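Subject: Re: [handgrip-ml] ハンドヘルドグリッパー貸出キット、使った方いますか
Date: 水曜 17:40

Peetersです。移動の合間なので走り書きですみません。

> Nestdenの貸出キットを検討中です。カタログだけだと判断つかず。
> 知りたいのは次のあたりです。
> ・手持ちグリッパー本体の持ちやすさ、長時間いけるか
> ・魚眼の画角は実際どのくらい入るのか
> ・マーカーの位置合わせは毎回必要か
> ・変換ソフトは付属分だけで足りるか
> ・サポートの返事の速さ
> 予算の締めが10月なので、それまでに決めたいです。
> 比較対象はRiltambergの据置型です。

うちは先月から2台借りてます。順番に。

持ちやすさ。片手でOK。ただし45分続けると手首にきます。うちは45分で交代と決めました。グリップの太さは調整不可、手の小さいメンバーには不評。ここは次の版で直してほしいと要望済み、返事は「検討します」だけ。

画角。広いです。カタログの作例は机の上だけなので分かりにくいけど、部屋の奥までかなり入ります。天井も入る。人も入る。社内の同意取りは先にやっておいたほうがいいです。うちは後回しにして一日分使えなくなりました。あと四隅は円形に黒く落ちるので、学習に回す前のクロップは自分で決めてください。付属の初期値はちょっと切りすぎ。

マーカー。最初の一回と、指先パーツを替えたとき。毎回ではないです。説明書には毎回と書いてあるんですが、サポートに聞いたら「推奨」とのこと。ただし角度がずれると認識が急に落ちるので、始業時に一度見るくらいはしてます。照明の映り込みにも弱め。

変換ソフト。足ります。ただ遅い。先週分が1084本で、変換に丸々一晩。途中で止まると最初からやり直しになるのが痛い。100本ずつとかに分けて流すのが無難。エラー表示が英語と日本語まざってて最初とまどいまいした。

サポート。平日なら翌日には来ます。土日はなし。電話窓口もなし。

一枚貼っておきます。画角とマーカーの写り方の参考に。 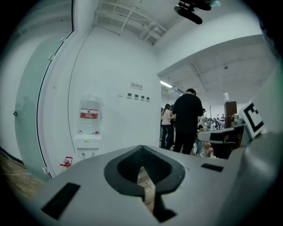
Peeters

手前の灰色がグリッパー本体、右のほうに白黒のマーカー。奥の壁際のウォーターサーバーから、作業してる人、天井の配管まで一枚に入ってます。直線は端へ行くほど曲がります、ドアとか見ると分かりやすい。歪み補正をかけるかは用途次第、うちはかけずに使ってます。

Riltambergとの比較ですが、据置は精度重視、こっちは本数重視という感じ。月に1000本近く集めるつもりなら手持ちのほうが楽です。逆に同じ作業を決まった位置で繰り返すだけなら据置でいい。値段は見積もりの条件でだいぶ変わるのでここには書きません。個別にメールください。

あとLuvimthorpeの互換の指先パーツ、付くことは付きますが少しガタあり。急ぎでなければ純正待ちを勧めます。

返却時の送料はこっち持ちです。契約書の後ろのほうに小さく書いてあるので注意。外箱も捨てないこと、箱なしだと別料金とられます。

ケースの鍵の件は別スレで書きまs。では。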